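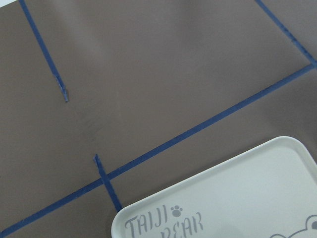
Blue tape, ragged end.

Hi all,

Sorry for the slow answer, I was down at the courthouse most of the morning and then my phone died on the bus. Quoting Soledad's message so the new people have some idea what I'm on about:

> From: Soledad Arriaga
> To: Grornside neighbors list
> Subject: garage break-ins, any news??
>
> Does anyone know what is going on with the man they arrested in April? I heard from the lady at the dry cleaner that he took a deal and he's already out, and then my brother-in-law told me the charges were dropped completely. Both can't be true. We still don't have our bikes back and the detective hasn't called me since the week it happened.
>
> Also, is it just our end of Maluleke Street or did they hit the lots behind the pharmacy too? Somebody tried my side door again last night at 3 in the morning, I saw the handle move. I did report it. The officer was nice but I had the feeling he was writing it down mostly to make me feel better.
>
> Soledad

OK so, Soledad, first of all, ugh, I'm so sorry about the door. That's horrible. Are you sleeping at all? You can call me if it happens again, any hour, I mean it (after you call 911, obviously).

Now the court stuff. Your brother-in-law is wrong and the dry cleaner is about half right. There's no deal. What happened this morning was a preliminary hearing, and the judge held him on all the burglary counts and tossed one of the smaller ones, possession of burglary tools, which his lawyer argued was just a guy owning a pry bar. So one charge was dropped, and I bet that's where the story started. He IS out, though. He posted bail three weeks ago and has an ankle monitor, and he's supposed to be staying at a relative's place across the river. I saw him in the hallway and he looked about nineteen. I didn't expect to feel anything about that and then I did, a bit.

The prosecutor is a Ms. Subramaniam (first name Aishwarya, she gave me her card and I have the direct line if anybody needs it, just email me off list). She talked fast but she answered everything I asked. She said there are 23 garages in the complaint as it stands now. That covers both ends of Maluleke and yes, the lots behind the pharmacy. It doesn't cover anything after the arrest, so if somebody was at your side door last night that's a separate report, and she wants the report number. Please send it to her! She can't go looking for it if she doesn't know it exists.

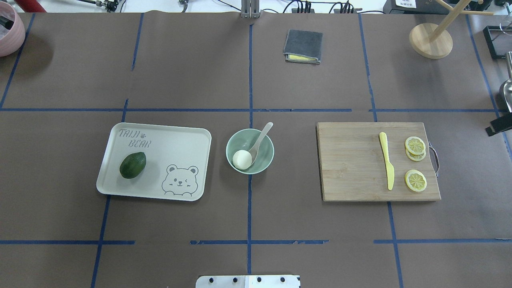

The part that surprised me was how much the whole case hangs on one storage unit. They found most of the bikes and tools at the Zundora self-storage out by the highway, and the unit was rented under somebody else's name. The defense spent ages on that. Who had the key, who had the gate code, whether the manager could really see the gate from the office. The detective was on the stand for close to an hour and he got a little snippy by the end of it. If I were on a jury I'd have questions too, to tell you the truth, but the judge said it was enough to go forward and there's video from two of the garages.

About the bikes — there's a property room downtown and a lot of what came out of that unit is sitting in it waiting for someone to say "that's mine." You need a serial number or a photo, or a receipt. Palesa Hendricks got her compressor back that way last week, she brought in an old picture from her kid's birthday party with the thing in the background and they took it. Soledad, didn't you have yours tuned up at Zarnmont Cycles? They write the serial on the ticket. I'd start there. Some things they're holding as evidence until after the trial, so you may get a "yes it's here, no you can't have it," but at least you'd know.

There's also a restitution form. It's two pages and kind of confusing in the middle, where they want replacement value in one column and what you paid in the other. I put down $1,693 for ours, mostly the table saw, and the clerk told me to attach whatever I had and not to worry about the rest. It has to be in before the next court date. I don't have that date yet, the two lawyers couldn't agree on a calendar and the judge told them to work it out by phone.

Montserrat, you asked me separately if it's worth anybody showing up. I think so? There were only four of us in the seats and two were there for a different case. You don't have to say anything. Bring a sweater, and leave your pocketknife at home, I had to walk mine back to a friend's car and nearly missed the start. Get there by 10 if you want to park in the cheap lot.

One more thing and then I have to go get dinner started. Can we please not post his name and his relative's address on here? Someone did it last week and I asked for it to come down. There are other people living in that house.

I'll write again when there's a date. If anyone wants a blank restitution form I picked up a small stack, they're in a folder on my porch under the mailbox.

Jovita Hinojosa
(the yellow house, Maluleke St.)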